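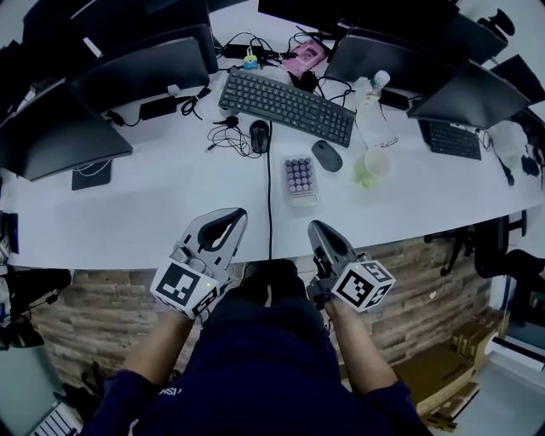

4.2 What stays on a shared desk

Category: Workplace Studies / Research Articles

Figure 3. A long curved desk in use. A keyboard, two mice, cables, a drink and a case of small bottles share the surface.

The claim we set out to test is a familiar one in office design: that people who do not own a desk will not settle into it. Hedegaard's guidance for shared rooms takes this as given, and so does the furniture plan that Zellwood adopted in July. Both assume that a long surface without drawers or dividers will be cleared by its users more or less as a matter of course. We found little to support that, and we are not convinced that the earlier work found much either.

Consider the desk in Figure 3. Two mice, one black and wired and one gray and wireless, lie near the two ends of a full-size keyboard. Pointing devices are usually treated as equipment and left out of clutter scores altogether. Under the Pornero scale, a second mouse adds nothing to the score, and neither does the tangle of black cables to the left of the wired mouse, although it takes up space that could hold a notebook. A paper cup, on the other hand, counts in full. We see no good reason for this. A cup will normally leave the desk sooner than a cable will, and a measure that weighs the first and ignores the second is measuring manners.

The clear plastic case of lavender and pink bottles is a harder problem. Kocabaş would class it as a "personal marker," an object placed to tell other people that a spot is taken. That may be right in some rooms. It cannot be read from the object alone. A case of small bottles may be there as a claim, or because someone set it down on the way in, and a single picture gives no means of choosing between the two. The same goes for the yellow-and-blue figurine at the far side of the keyboard. Figurines are the standard textbook case of desk decoration, and coders tend to score them as such with great confidence. In our own coding round, Costello and Vukčević disagreed on figurines more often than on any other class of object except glasses, which one coder treated as clothing.

We therefore dropped the personal marker category and recorded position only. Items were logged as near, middle or far in relation to the sitter. This is a crude division. It does have the merit that two people can apply it to the same desk and get the same answer, and it makes no guess about motive. Chargers and power adapters were logged like everything else.

The Sterkville survey is often cited against this approach. It reports that 831 respondents described their shared desks as "mostly clear," and this has been repeated as though it were a finding about desks. It is a finding about what people say. The respondents were asked at the end of the working day, from memory, and no one looked at the surfaces. We would put more trust in 20 desks seen in use than in a form sent to 3000 people, and our own sample, at nine rooms, is too small to settle the matter in either direction.

One objection raised by Leif Kjærgaard in review deserves a reply. He argued that a curved desk invites spreading in a way that a straight one does not, so that rooms with curved furniture should be scored apart. The idea is plausible, and we have not ruled it out. But the only evidence he pointed to was a floor plan, and a floor plan shows where furniture stands, with nothing on top of it. Until someone compares the two shapes directly, we have kept them in one group and noted the shape in the room record.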